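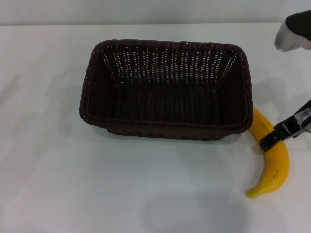
Fruit beside a woven basket

Line the floor with a folded paper towel before loading. An open weave passes air but also holds crumbs and juice in the ribbing, and a dark brown one hides both.

Load firm fruit first. Bananas go in last, curve up, with nothing on top of them. A banana with a greenish tip can wait on the table for a day or two. Small brown speckles on the peel are normal — use those first.

Empty the basket every 7 days. Brush the weave along the strands, wipe the rim with a damp cloth, and let it dry upside down.

Next: Storing onions and potatoes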